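Descaling and Water Spots: Kitchen Notes

Hard water leaves calcium carbonate wherever it evaporates. The deposit is white, slightly rough, and dissolves in weak acid. Soap scum and grease do not dissolve in acid, so test a small patch before treating a whole surface.

Kettle

Fill to the halfway mark with equal parts white vinegar and water. Bring to a boil, switch off, and leave for 40 minutes. Pour out, wipe the walls with a soft cloth, then boil and discard two full kettles of plain water. For citric acid, dissolve 50 grams in a liter of warm water and skip the boil. Do not scrape the base with metal.

Faucet aerator

Unscrew the tip by hand. If it is stuck, wrap it in a rag before using pliers. Note the order of the washer and screens as they come out. Soak the metal and plastic parts in vinegar for an hour, brush with an old toothbrush, rinse from both sides, and refit. Leave the rubber washer out of the soak.

Dishwasher

Clean the filter first. Scale remover cannot reach spray arms if the filter is clogged with food. Check each spray hole and clear it with a wooden toothpick. Run the hottest cycle empty with a descaler, following the dose on the box. If the machine has a salt tank, refill it before a wash, wipe up spilled grains, and start the cycle right away. Salt left on a steel floor can pit it.

We logged spotting on glasses from December on, using the Irus rinse aid at the middle setting. Spots went down at the next setting up. Two settings up left a blue film, which means the dose is too high.

Coffee maker

Use the maker's own descaler if the warranty calls for it. Otherwise run one tank of citric acid solution, pausing halfway for 20 minutes, then two tanks of clean water. Replace any charcoal filter after descaling.

Surfaces to keep acid away from

Marble, limestone, and cement grout. Unsealed cast iron. Aluminum pans, which turn dull. Any surface recently wiped with bleach: acid and bleach give off chlorine gas and must never be mixed.

Steel sinks

Wipe dry after the last wash of the day. For existing rings, lay a vinegar-soaked paper towel over the mark for ten minutes, rinse well, and rub with the grain.
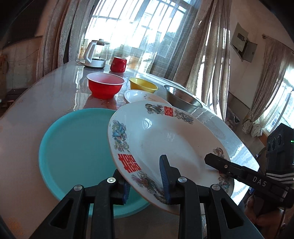 Posted Jan 30, 2023 by Treser Home Desk | Filed under: Kitchen, Cleaning

Decorated porcelain: wash printed rims by hand with mild soap and a soft sponge. Skip long acid soaks on colored designs. For light scuffs in the well, try a baking soda paste on a damp cloth, keep it off the print, and rinse. Dry before stacking, with a paper towel between plates.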